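## 2. Planning Your Purchase

Complete this section before you order a Nondix arm. Prices are in US dollars and leave out shipping.

1. List the items the arm will have to pick up. Include awkward shapes such as scissors and clamps.
2. Run the list in the Goltis simulator. The trial license lasts 30 days.
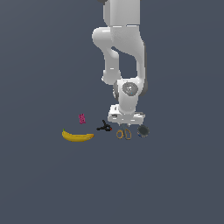
3. Set aside $2,000 for fingers, mounts and cables. This is separate from the price of the arm.
4. Choose a finger set. The standard set suits most hand tools - order the wide set only if your list calls for it.

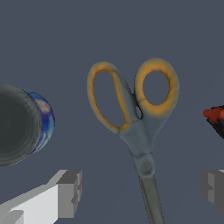 **Note:** Finger sets are sold in pairs. Plan on 2 pairs per arm, one in use and one spare.

5. Decide whether you need a wrist camera. It is quoted as a separate line and can't be added to an open order.

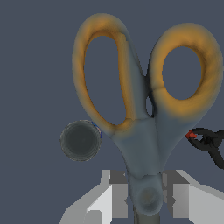
Leclerc: We left the camera off our first quote and had to raise a second purchase order. Put it on the first one, even if you may drop it later.

6. Add 25 percent to your set-up hours if your staff are new to robot arms.
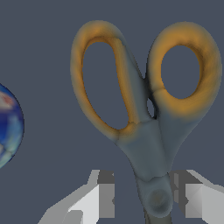
*Source: Drovevness, simulation trial*

7. Save the trial results and attach them to your quote request.

**Caution:** A simulated trial doesn't confirm grip force. Don't sign off on the full order until you have tested one arm on your own items.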